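工作室笔记　第四话台词本与分镜核对
2020-07-08　记录：Zhenhua Mao

上午把《Ivach》第四话的台词本从头到尾过了一遍。现在的总字条是2,102条，比上次合并时多，主要是Zohreh把车站那一段拆细了，原来一个气泡里塞三句话，现在一句一个。读起来好一些，但排字要重新量。

先记这次改动的前提，省得下周又忘。故事到第四话开头，主角（转学来的气象部员）已经知道山上的观测站停用了，但还不知道是谁在替它填记录。第三话结尾给的是一本换过封皮的记录簿。第四话要做的事只有一件：让她拿着这本簿子去找以前的站长，并且没找到。站长本人留到第五话。Eusebio最初的提纲里这一话就让两人见面，我和Zohreh都觉得太早，他后来同意推后，条件是车站那场夜戏不许砍。

夜戏目前的顺序：
1. 末班车开走，主角坐在候车室。
2. 卖票的老太太收摊，问她要不要借电话。
3. 她翻记录簿，发现七月份那几页的笔迹和前面不一样。
4. 停电。
5. 手电光里出现第二个人的鞋。

第3和第4之间缺一个缓冲。现在是翻页、特写笔迹、下一格就黑了，读者来不及看清笔迹哪里不同。Firouzeh试读的时候翻回去看了两次才明白。加半页，画她拿前后两页对着看，不加台词。

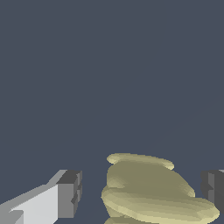 左侧浅灰色夹爪手指，右侧深灰色，中间是淡黄色物体。渲染图。

页数问题。原定36页，加半页以后第20页往后全部错位，跨页的那张山脊全景会落到单双页之间。试了两种办法：

一是在前面压缩。第6页和第7页是主角和母亲吃早饭，两页里真正有用的信息只有“父亲的旧自行车还在”。可以并成一页半。缺点是早饭那场的节奏本来就是慢的，压了以后母亲最后那句“早点回来”显得很突然。

二是在后面补半页，凑成整页再往后推，总数就超了。Bumel那边按现在的报价，超过36页要换装订方式，不划算，也来不及重新打样。

下午和Siamak讨论后走第一种，但不动母亲那句台词，改动的是前面收音机播天气的三格，合成一格横条。收音机里的播报词缩成一句：“山区午后有雷阵雨。”原来还有风力和气压，第一话里已经出现过同样格式的播报，读者应该认得。

Prorus导出的时候又把竖排里的省略号弄断行了。和上次一样，只在气泡宽度小于两列时出现。临时办法是在省略号前后加不可见的连接符，一共手工改了21处。改完以后不要再跑自动整理，一跑就全没了。我已经跑没过一次。
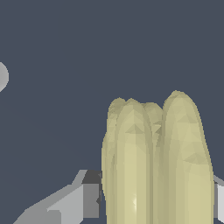 译名统一也在下午做完了。给外文版用的人名对照表，第一话到第三话用的是旧写法，老太太在第二话叫“售票的阿婆”，第四话初稿叫“站务员奶奶”，其实是同一个人。全部改回“阿婆”。记录簿的叫法也乱，有“日志”“观测簿”“记录簿”三种，统一用“记录簿”，只有站长的回忆里保留“日志”，那是他自己的习惯，第五话会用到。

Zohreh提了一个问题，抄在这里：主角为什么不直接问学校的老师？第一话里地理老师明显知道观测站的事。目前的剧情没有给出理由。她建议在第四话开头补一格，老师的办公桌是空的，墙上课表写着他请假。我觉得可以，但请假请到什么时候要想好，第六话校庆他必须在场。Eusebio倾向于让主角问过，老师敷衍了她，这样第六话他道歉的那场才有分量。后者改动大，但我认为更合适。先按后者写一版，四格以内，写不进去再用请假那一版。

老师敷衍的台词，目前三个候选：
“那地方早就没有人去了，你写别的题目吧。”
“记录？气象台网上都有。”
“你父亲跟你提过？”
第三句太露，直接把父亲和观测站连起来了。第一句和第二句可以接着用。Firouzeh说第一句像在赶人，第二句才像一个怕麻烦的老师。那就以第二句为主，第一句放在主角走到门口时，背对着说。

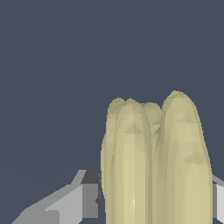 低多边形模型：竖立的一串香蕉，淡黄色，深蓝灰底。

配音样片这边进度慢。第一话的广播剧版录了一半，素材里可用的条目现在标到1,033，后面的还没听。阿婆的声音定了，主角还没定。两位试音的都不错，一位念旁白好，一位念对话好。旁白占的比重大，但主角说话少，每一句都得让人听进去，Siamak的意见是选对话好的那一位，旁白另外找人，由成年后的主角来念。这样等于给旁白多加了一层时间，原作里没有写明旁白是多少年以后的。要问Eusebio愿不愿意定下来。

（晚些时候补：问过了，他愿意定，十二年以后。但不要在第一话里说出来。）

雷声的素材不够。现有的那条太近，像是打在屋顶上，停电那场需要的是隔着一道山的雷。暂时用低通滤过的版本顶着，听上去有点像搬桌子。

停电那一格的画法，再记一下尝试过的东西：
全黑格，只留一个“啪”字。太常见，而且跟第二话结尾重复。
半黑，窗外还有一点天光。和前一格拉不开差别。
网点从上往下加深，分三格，候车室的挂钟在每一格里都留着。这个最好。挂钟停在七点四十，和第一话观测站里那只钟同一时刻。Zohreh担心读者看不出，我觉得看不出也没关系，看得出的人到第五话会高兴一下。

钟面的数字要查第一话原稿。我记得是七点四十，但第一话单行修订时改过一次背景，可能改成了八点四十。

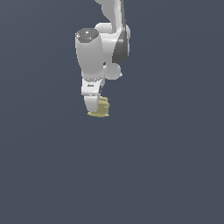

查了，是七点四十，修订版没有动这只钟，动的是旁边的日历。日历上的月份原来是十月，改成了七月，和现在的时间线对得上。不过第二话第9页走廊里还有一张没改到的，仍然写着十月，单行本付印前要一起改掉，已经写进勘误表。

第二个人的鞋。原稿画的是皮鞋，很旧，鞋带系得很整齐。如果第五话出场的站长是从山上走下来的，穿皮鞋不合理。可是如果换成胶靴，读者会猜是山里的工人，又和第三话里那个送柴的人混在一起。Eusebio说来的人根本不是站长，是阿婆的儿子，回来替她锁门。那皮鞋就说得通了，他在镇上的银行上班。但第四话最后一格的悬念会落空得很快，第五话第一页就要解开。我不太喜欢这种一翻页就解除的悬念，Zohreh也不喜欢，Siamak无所谓。没有结论，先把鞋画完，身份明天再谈。

封面草图两张，都是主角站在坡道上，一张看镜头，一张看山。Mousavi的编辑选了看镜头的，理由是前三话封面都有正脸。我们内部三比一选看山的。可能的折中是看山，但侧过一点脸。让Firouzeh周末前画一张小样发过去，不要上色，上了色对方就会开始谈颜色。

待办
- 第6、7页重排，收音机三格并一格（我）
- 翻页对比笔迹的半页分镜（Firouzeh）
- 老师办公室四格，台词按第二句为主（Eusebio）
- 第二话第9页日历（我，勘误表已记）
- 旁白试音重新发通知，写明年龄段（Siamak）
- 隔山的雷声，找或者重录（Siamak）
- 人名对照表发给外文版，旧表作废（Zohreh）
- 《Ivach》四个字母在书脊上的间距，上次打样I和v太远，提醒Bumel

字条总数等办公室那四格写完再更新，现在这个数不要报给Mousavi。

相关记录
· 第三话结尾：记录簿换封皮的三种画法
· Prorus竖排导出问题汇总
· 广播剧版第一话录音安排
· 人名与地名对照表（修订）
· 单行本勘误表

本站使用Cookie保存您的阅读进度与显示设置。继续浏览即表示同意。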